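Call for participants: block sorters wanted for the Konddale tidying study
Paid sessions, daytime and early evening, Pellow building, first floor

We are looking for adults to sit at a table and sort coloured building blocks into a divided tray. If that sounds too easy to be worth paying for, we had the same thought, and so did most of the people who came to the pilot. A few of them changed their minds during the second hour. Some didn't.

The study is about tidying. There is a good deal of advice in circulation on how people ought to put small things away: sort by colour first, sort by size first, clear from the edges, always use two hands. We have read a fair amount of it and found very little that anyone had checked. Brondero, who are paying for this round, sell storage trays and would like to know whether dividers make any difference. We have told them the answer may be no, and it is in the agreement that we publish either way.

What you would do

You would attend 4 sessions of 57 minutes each, on separate days. In each one you are given a heap of blocks on a tabletop and a tray with compartments, and a card saying what should end up where. You clear the heap, the blocks are tipped out again, and you carry on with a new card. Some cards are sensible. Some are deliberately awkward, and a couple contradict themselves, so please don't write to us afterwards to point that out. We want to see what you do with them.

There is a short break halfway through and a form at the end. The form asks how bored you were on a scale of 1 to 7. Please use the whole scale. Pilot participants were far too polite and the figures were useless.

Who we want

Anyone over 18 who can tell orange from yellow without straining. The two colours are closer than you might expect, and if you have any doubt, say so when you apply and we will send a colour check.

You should be comfortable picking up small pieces for the best part of an hour. Left-handed people are especially welcome, as we had hardly any in the pilot. No experience is needed, and we would prefer that you hadn't trained as a professional organiser or followed the Valente folding and sorting course. People who have done the course tend to tell us what they are supposed to be doing, and then do something else.

What we can't promise

We can't promise that you will learn to keep a tidier house. Several websites have listed this study as a "decluttering workshop" — it isn't one, and we didn't write that. Nor will you get a personal report. You will get 111 pounds for completing all the sessions, paid by bank transfer. If you leave early you are paid for the sessions you attended.

Blocks, tray and tabletop

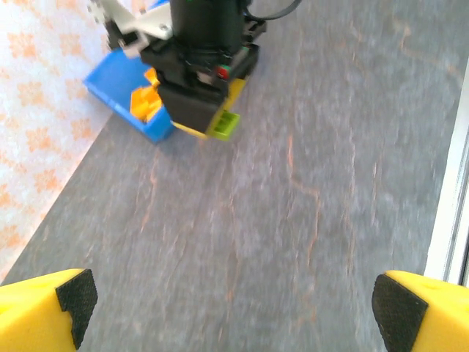
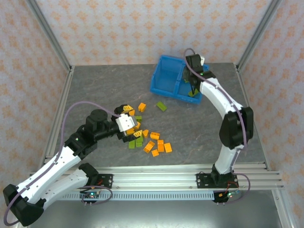
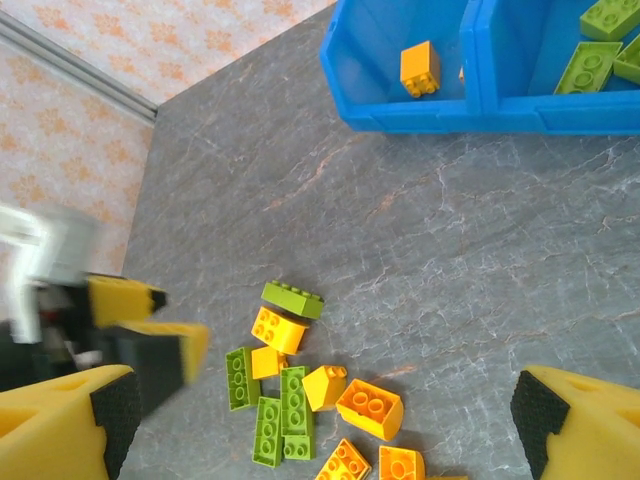
If you are still interested, apply using the form on the Pellow noticeboard page or pick up a paper copy at the front desk. Give us your age, which hand you write with, and the times of day you can manage. Tuesday evenings fill up first, so offer something else if you can. Please don't tell us that you are naturally tidy. Everyone says it, and we have no way of using the information.

Applications close at the end of February. We reply to all of them, though it may take us a week or two, and we keep a reserve list for people who drop out after the first session. Travel costs within Konddale are paid on top if you bring the ticket. Parking isn't.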